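Two Nights at the Grosness Lakeside Hotel

We booked the Grosness for a midweek break in January, when the rates drop and the lake is quiet. The room was $208 a night with breakfast. We paid for 2 nights and added the spa pass at the desk. I had read mixed things about the place, so I went in without high hopes.

Check-in was quick. The website says 3 p.m., but our key was ready at half past one and they let us go straight up. Parking is in the lot across the road. It is free for guests, but you have to give your plate number at the desk or you will get a notice on the windshield.

The room

We had a standard double on the lake side. The bed was firm, the heat worked, and the window opened, which I always check. Water pressure in the shower was good. The closet is too small for two winter coats and two suitcases, so one of ours stayed on the floor the whole time. There is a kettle but no fridge. Wi-Fi held up fine for streaming in the evening and was slow before breakfast.

Walls are thin on the third floor. We could hear a door close anywhere on the hallway. By eleven it was quiet.

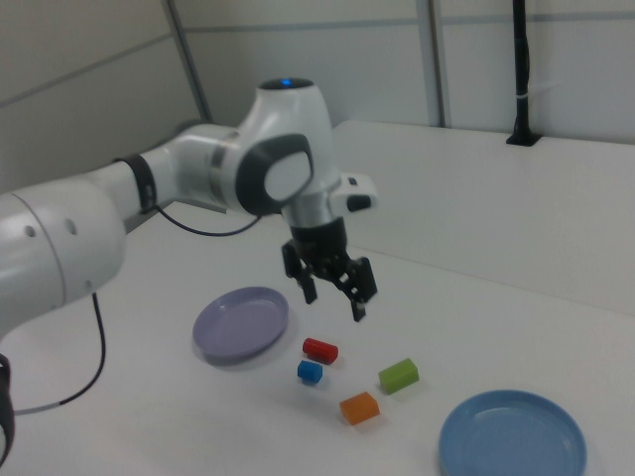
Fullwood wrote in under my first post to say the lake side is worth it only on the second floor, as the trees block the view lower down and the elevator hums at the end of the third. The garden rooms are bigger, the comment went on, and cost less in every month except July.

I'd agree about the elevator. We could hear it from bed, but only faintly. I haven't stayed in a garden room and can't compare.

The spa pass

The pass covers the indoor pool, the steam room and the sauna from 8 a.m. to 6 p.m. Towels are included and robes are extra. The pool is short for laps but warm, and we had it to ourselves on both mornings. The sauna takes a long time to heat, so ask the desk to turn it on before you go down. Treatments have to be booked ahead, and by the time we asked there was nothing left until Friday, after we were due to leave.

If you only want to swim, skip the pass. Pool access alone can be added to the room for less, though you have to ask for it by name. It isn't on the printed list.
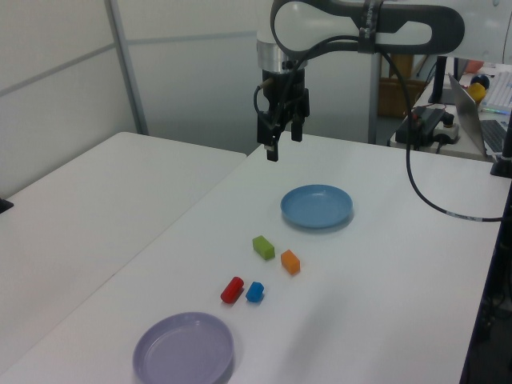 Food and drink

Breakfast is a buffet with eggs made to order. Bread and pastries were good, coffee was weak, and the fruit was mostly melon. Get there before nine if you want a window table.

The hotel restaurant, Lirnar, has a short menu. I had the trout and would order it again. The soup came lukewarm and was replaced without any fuss. For the second night we walked into town and ate at Triệu, a small Vietnamese place near the ferry dock. It cost half as much and I liked it better. They don't take reservations in winter.

Would I go back?

Yes, at the January price. The same room goes up to $282 in summer, and for that I would want a fridge and a bigger closet. Service was friendly all the way through, and checkout took a couple of minutes. Ask for the second floor when you book.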